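Sealing a wooden play board for plastic shape blocks?

Posted by Oona Kauppinen

Hi all! I've got a pale wooden board that my kids use for sorting their plastic shape blocks, and I'd like to put some kind of finish on it before it gets grubby. I sanded it with 127... sorry, typo, 120, then 400, and it feels lovely, but now I'm scared of ruining it. The grain is my favorite thing about it, especially the wide swirly band down by the front edge with the little knot in it. Will oil make that blotchy? And do I need to go up to 800 first?

It lives on my blue pegboard bench top for now, and the blocks have to go back on it every evening or there's an uprising.
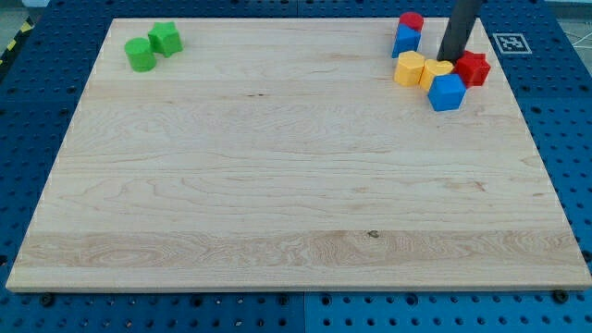 Martti Kinnunen

Stop at 400. Going to 800 only polishes the wood so the oil has a harder time soaking in. Swirly grain does drink more than straight grain, so yes, it can go darker there, but I think that looks great (matter of taste!). Put on 3 thin coats, wipe off everything that's left after 15 minutes, and wait a full day between them. Do the underside too or it may cup on you. And do the thick front edge last, cut faces soak up a ton. Test on the back first. Lay the oily rags out flat outdoors to dry, don't ball them up, they can catch fire.

Halonen

I just used wax on ours. Smells nice. Needs redoing a lot.

Oona Kauppinen

Thank you both! Martti, I'll try the underside tonight and see how dark it goes. Does the heart block count as a test weight, ha.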